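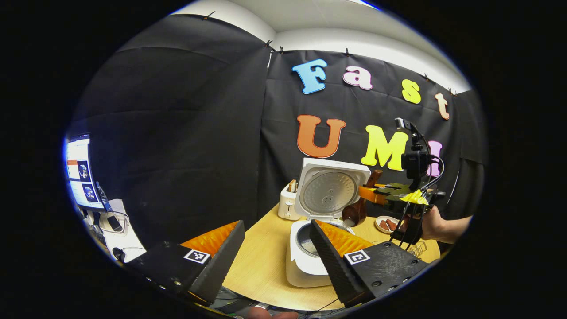
Breakfast, Mostly

A gallery of breakfasts and the equipment responsible for them, put together between last February and whenever I stopped. Most were taken at home in Clirville, some at the flat in Kerkton, and a handful at other people's tables, where I was tolerated. I had 498 pictures to choose from and have been strict. The ones of my own thumb are gone. So are the ones of porridge, which refuses to look like anything other than grouting however you light it.

They run in no real order. I tried sorting them by meal and then by kitchen, and the toast kept turning up in both piles.

Rice and toast

Rice cooker with the lid up, toast up next door, sausages on the small white plate. A breakfast for somebody who couldn't decide, and there are worse ways of not deciding. The black curtain behind gives it all the air of a conjuring act.

The same meal on a different morning, eaten in the wrong order. Toast first, then sausages, then rice with nothing left to go on it.

Rice, fried egg, soy sauce. The egg slid off a moment later and was eaten anyway, from the table, with some dignity.

A bowl of yesterday's rice reheated with a splash of water and a saucer on top. My mother's method, and she would like it known that she has never owned a microwave.

Toast for four. Two slices at a time means the first pair is cold when the second pair is ready, so everyone has it cold, in solidarity.

Rack full of toast, Kerkton. A toast rack is a device for cooling toast quickly and evenly on both sides. I own three of them.

Close-up of crumbs. I was after the butter dish, but the crumbs are sharper and I've come to prefer them.

Rice stuck to the paddle. If you wet the paddle first this doesn't happen. I know this every time, about a minute too late.

The crust end, toasted. Half the household considers this the best slice and the other half thinks it is packaging.

Sausages

Brown all over, for once. Low heat and twenty minutes of standing there with the tongs, thinking about other things.

Brown on one side. High heat, five minutes, thinking about other things too hard.

Sausages from the butcher in Kerkton, the one with the awning. He sells a leek one and a plain one and disapproves of anybody who asks for apple.

Sausages on a saucer, all the plates being in use. On a saucer three sausages look like a banquet, and I recommend it to anyone economising.

A vegetarian sausage, photographed with respect. It was nice. It tasted of sage and good intentions, and broke in half when spoken to.

Cold sausage sandwich on the train to Mollano, wrapped in foil. The carriage smelled of it as far as the coast. I kept my eyes on my book.

Sausage and rice in a lunchbox, pressed down with the back of a spoon so the lid would close. The lid did not close.

Pans, pots and appliances

The worktop at Clirville on a good day. Kettle, toaster, bread bin, radio. There is room left over to chop an onion, if you take it slowly and it's a small onion.

The worktop at Clirville on a normal day. Somewhere under there is the chopping board.

My grandmother's egg timer, which runs for either three minutes or four and a half depending on which way up you start it. We have learnt to like our eggs both ways.

The pepper mill that came back from a holiday. It stands on the table looking important and needs 15 turns for a visible amount of pepper. Guests generally give up at six and say they weren't bothered anyway.

The other pepper mill, the one that works. Plastic, ugly, kept in the cupboard when people come.

A wire basket for eggs. Has held eggs, garlic, keys, a ball of string, and for most of one winter a single glove.

The plug situation. One double socket, four things that want to be hot. The order is kettle, rice, toast, and then anybody who wants the blender can have a think about whether they really do.

The measuring cup that came with the rice cooker. It doesn't match any other cup in the house or, as far as I can tell, in the world. When it went missing we ate pasta until it turned up in the peg bag.

The drawer. I've been asked not to include the drawer. This is only the corner of the drawer.

Frying pan, retired. It had reached the point where eggs had to be excavated. It now lives outside under the drip from the gutter and the birds seem pleased with it.

Frying pan, new. Photographed on its first morning, before any of us had got at it.

Away from home

Hotel breakfast at Mollano, the buffet end. The conveyor toaster takes a slice in at the top and gives it back warm and completely white. Send it round again and it comes out as charcoal. There is a queue of people on their first go who haven't learned this, and we veterans don't tell them.

Same hotel, little jams. I took one of each and then sat down and found I had six jams and no bread.

Coffee at the Huaranga, the café by the bus station in Kerkton. Strong enough to stand on. The table had a wobble and somebody had put a folded menu under one leg, then taken away all the other menus.

The Huaranga's idea of a small breakfast. I asked what the large was like and the woman at the till just shook her head.

Tent breakfast. Beans, in the tin, on the little stove, in a wind. The picture is at an angle and so was everything else.

A service station tray. 245 is the order number, not the price, though I did look twice.

A friend's kitchen, very early. They own matching plates and put the milk in a jug. I moved my elbows carefully and said yes to everything.

The same friend's dishwasher, loaded the way they like it. I had loaded it first, and then they loaded it.

Boiled eggs in knitted hats, a church hall outside Clirville. The hats were for sale. I bought a green one and it's too small for any egg I've met since.

Laying up and clearing away

Table laid the night before. I did this for a whole week once and felt like someone who has a pension.

Table not laid the night before.

Cloth on, cloth off. I prefer the bare table myself. A light wood shows up the coffee rings, but then so does a cloth, and you can't wipe a cloth with your sleeve.

Marmalade, with a knife standing up in it. I have a suspect.

Butter straight from the fridge against fresh toast. You can make out where the slice gave way. It was a clean break and it didn't suffer.

The rice pot soaking. It soaks for as long as it takes for somebody else to go into the kitchen.

Washing up, drained, stacked in what I like to call a structure. The bottom bowl is holding up the rest and can't be used until the weekend.

Dog, looking at where the sausages had been. He isn't ours, he comes with the flat upstairs.

Tea towels on the line in Kerkton. The one with the map of lighthouses has been used on so many hot trays that the north coast is gone.

Last slice in the bag. Left there by someone so as not to be the person who finished the bread. It was still there two days later, by which time it was only good for the ducks, and they weren't keen either.

Notes

All taken by daylight from a window or under the kitchen light, which is yellow and makes everyone look as though they should see a doctor. I've corrected it where I could. The egg pictures have been left as they were.

If you'd like a print of anything, write to the usual address and say which one by its caption. The crumbs have been asked for twice. The sizes are postcard and slightly bigger than postcard, and the second costs more as I have to go into Clirville for the envelopes.

More to be added when I've been through the autumn ones. There is a pancake section coming, a short one, mostly of the first pancake.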